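**Ason opens orders for two-arm handover kit**

20th August

Ason has opened orders for the Laneck, a bench kit that pairs two arms and two jointed hands with a head-height camera and the software to run them. It is sold to labs, colleges and small packing firms that want to work on passing objects between a person and a machine. The first units go out from the company's Sukovmont plant in March.

The kit was first offered last year as a pair of arms with simple two-finger grippers. Those remain in the catalog at the old price. The new version replaces the grippers with full hands and moves the motor drivers out of the wrist and into the forearm housing, a change Ason says makes the hand easier to swap. Four screws and two connectors hold each hand in place. The job takes one person and a hex key, and the arm has to be powered down before the second connector is pulled.

Most of the release notes deal with grip. In earlier software each hand closed to a set position and stopped. The Laneck now closes until the motor current in each finger reaches a limit, then holds that limit while the other hand catches up. The two hands share one controller, so a push from one side is met by the other within the same control cycle, and the loop runs at 200 cycles per second. The limit can be set for each finger or for the whole hand. Ason ships 19 stored grips, and users can record their own by guiding the fingers with the arms in free mode.

Handover gets its own mode. The controller watches for a change in load on both wrists and treats a steady upward pull as a request to let go. A sideways knock is meant to be ignored. Ason's setup guide works through the routine with an ordinary leather football, a shape that gives the fingers no flat face to press on and that narrows toward both tips. The guide has the operator keep a hand on the upper tip until both palms report contact.

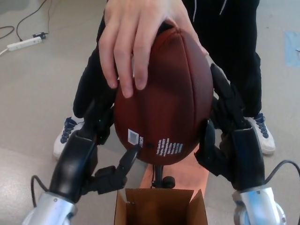
Muthoni Lukumay replied to the notice on the Tsikata users' list that the release threshold matters more to her than the number of stored grips. She wrote that on the older arms she had to set it separately for every object, and that a value good for a ball was far too stiff for a paper cup. She asked whether the threshold could be tied to the weight measured at pickup.

Ason's answer, posted to the same list, is that it can, with limits. The wrists take a reading once the object is clear of its support and scale the threshold from that figure. Objects under 82 grams fall below what the wrist sensors can separate from noise, and for these the user still has to enter a value by hand. A later update may use finger current for light objects. The company gave no date for it.

Tsikata, which distributes the kit and runs the training course, will carry spare fingers and palm covers. Fingers are sold singly. Left and right hands use the same finger parts, but the thumbs differ and have separate part numbers. Forearm covers are metal on all units; a plastic cover listed in an early parts sheet has been withdrawn.

Power and data run in separate cables from each arm. The standard set is 5 meters long, and Ason advises against joining two sets end to end, as the voltage drop can trip the low-supply fault when both hands close at once. Cable slack at the wrist should be left free. Tying it down to the forearm limits rotation and was the most common fault logged during the trial period, according to the notes.

The software runs on Linux only. Recordings save joint positions, finger currents, wrist loads and camera video against one clock, and can be exported without a license key. Owners of the gripper version can move to the hands by sending the arms back for new forearms; the exchange can't be done on site. Orders for the exchange open after the first new kits have shipped, and arms with a cracked base casting won't be accepted.

Warranty is one year on the arms and six months on the hands. Finger tendons count as wear parts and aren't covered.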